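I have spent most of October trying to find out what happened to the carrier's business at Nirker, and I have got further than I expected, though not to the end.

For anyone new to the blog, Nirker was a carrier's yard at the bottom of the hill, where the garages are now. A carrier was the man with a covered cart who took parcels, sacks, hens and the odd passenger into the market town and brought other things back. Most villages had one. The railway took the long journeys away from them but it gave them the short ones, from the station to the door, and a good many were still going when the first motor lorries appeared.

What set me off was a bill. It came in a box of loose papers I bought at a sale for £4, mostly seed catalogues and chapel programmes. The bill is headed Surell & Son, Carriers, Nirker Yard, and is for the moving of 30 chairs and a harmonium. It gives no year. The printed part of the heading leaves a gap after 'Telephone', with nothing written in it, so I think the stationery was ordered with a telephone in mind and the telephone came later or never.

The trade directories at the record office have a Surell in the village in four editions running. In the first he is 'carrier and beer retailer'. In the next he is carrier only. Then he is 'carrier and coal merchant', and in the last one the entry is for the coal and nothing else. The directories were often out of date when they were printed, so I would not lean on any of them for an exact year.

The rate books were slower going. The yard is down as two stables, a cart shed and a cottage, and the owner is not Surell at all but a Tasico, who also had the field behind. I had always heard that the Surells owned the place. The rent was paid every half year until the coal period, when there is a note in the margin that I can't read. I have copied it out as best I can and will try it on somebody with better eyes. 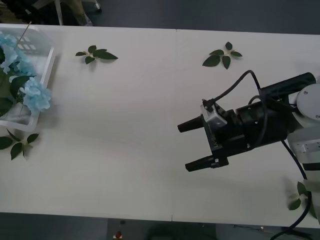 Filed under: Local history, Roads and carriers

The other name that keeps turning up is Chow, which I took at first for a clerk's slip. It is in the rate books twice, spelt the same way both times, as occupier of the cottage while Surell had the stables. There is a Chow in the school log as well, a child kept home for the potato lifting. I don't know if the family worked for the carrier or only lived next to him.

I also went through the parish magazine for notices. Carriers did advertise, but Surell seems not to have bothered. The only mention I found was a complaint that the cart was left standing by the church gate during a wedding.

As for the yard itself, the stables were pulled down before the garages went up, and the one piece left is a length of wall with an iron ring in it – on the left as you go down, behind the recycling bins. It is 200 yards from the old station, so he had an easy run of it with the parcels.

Next on the list are the tithe map and the coal merchant's account book, if the record office can find it. It is in their index but was not on the shelf when I asked.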